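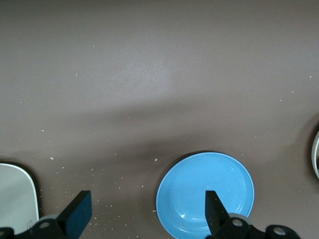
How often do the finger pads get changed?
Every 1000 grips, or sooner if one starts to slip.

Tanui cell – setup and care notes
Last edit September 18, 2023, Recep Gündoğdu

What's in the folder
Wrist camera stills from the table-clearing cell, 747 of them, plus the service log. Stills are in the order they were saved. Log is plain text, one line per job. Some lines in Turkish, will translate when I get to it.

Setup
Fingers are two flat black paddles on black mounts. Tighten the mount screws by hand first, then the driver, then check the paddles close parallel. Left one likes to sit at a slight angle, shim it if the gap at the tip is over 3 mm.
Home the arm before you load a Molent profile. Not after. It will take the profile either way and then the offsets are wrong all day.
Wrist camera: wipe lens, dry cloth only. Exposure locked.

Table
Plates and bowls go anywhere within reach, near the edges is fine. Crumbs stay on the table during a run, the Nita tracker has to cope with them. Glossy rims throw highlights and it sometimes reads the ridges inside a plate as a second rim – known problem, see log.
Brush down at end of shift. Brush the paddles too, crumbs get in behind the pads.

Repairs
Wrist cable swapped, old one chafed at the bend. New one has 5 cm more slack, dont tie it down tight.
Mavent driver rolled back one version. Leave it there untill the November update.

Missing
Torque values for the mount screws. Depth for the first batch, wasn't saved.
No labels yet.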